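Notebook, bench 2, December

Budget entry. Higinio wants a number by Saturday so he can put it in front of the people who own the money, and he wants it to be one number, with no footnotes. I have told him I don't know how to write a number with no footnotes. He said to learn.

Where things stand. The handheld grippers are the cheap part of the whole plan and so, naturally, they are the part everybody has an opinion on. The arm is the expensive part and we have spent perhaps ten minutes talking about it. I am going to try to do this entry in order of cost, and I already know I'll fail.

The arm. Two quotes in. Grerneck came back first with a tidy PDF, a long lead time and a service contract that reads like a lease on a small house. Rultavov is cheaper on paper until you get to page three, where the controller, the teach pendant and the cable set turn out to be separate lines. Add them up and the gap mostly closes. Rultavov does throw in a mounting plate. We have a mounting plate. We have a shelf of them.

Asked both whether the price holds past the end of the year. Grerneck said yes in writing. Rultavov said they'd "look into it," so I'm treating that quote as a weather forecast.

Payload: we keep drifting upward. The things we want picked up are small and light, and every time we meet, the arm gets bigger to allow for things we might want to pick up later. Lu's rule from the last purchase was to write down the heaviest object we own a job for and stop there. I've written it down. It's the battery pack. The smaller model in either catalog handles it with the gripper attached.

Handheld grippers. Printed parts are nearly free if you don't count the printer, the filament, the failed prints or the person standing next to the printer. Last year's sheet counted none of these, and I was the one who filled it in. This time there is a line for printer hours. Also a line for screws, which sounds petty until you need one at five in the afternoon. Buying them by the box of 100 from Stikbridge from now on. Single packets are for people with a car and a free lunch hour.

Open item: linkages. I'd like the pivots to be a bought part. Higinio would like them to stay printed so we can change the geometry whenever somebody has an idea. People here have ideas constantly, so he has a point, though I'd count it as a point for my side.

Spares. Policy so far has been to own exactly as many of everything as we're using, which has gone as you'd expect. Proposal is 3 finger sets per gripper: one on, one on the shelf, one lost. I'm leaving the third one described that way in the draft to see if it survives review.

Cables. Same argument, shorter. Buy the flexible kind. The stiff ones cost less and then we buy the flexible ones anyway — see last spring, two separate orders.

Table and lighting. No spend. The white tabletop stays. I priced a diffuser panel for the overheads, since anything glossy on the bench throws back a highlight, and it's cheap enough to go under "misc" without a meeting. Parking it there.

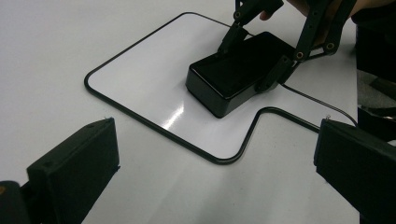 How much of the budget should we hold back for things that break or that we forgot to order?

Around a tenth of the total, kept as its own line and not spread through the others, where it gets spent by February on nicer versions of what we already had.

Higinio is fine with that in principle. In practice he has asked if the reserve could cover the mounting hardware, which makes it a hardware line with a different name. Answered by email, politely, no.

Training time: Grerneck includes a day on site, Rultavov charges for it. Moved that from the notes column to the cost column, where it makes the Grerneck quote look a bit better.

To do: get a written expiry date out of Rultavov. Ask Grerneck for the price without the service contract, just to see it. Find out who has the key to the cabinet with the old arm's pendant, in case the connectors match. Send Higinio his one number, with footnotes, in a small font.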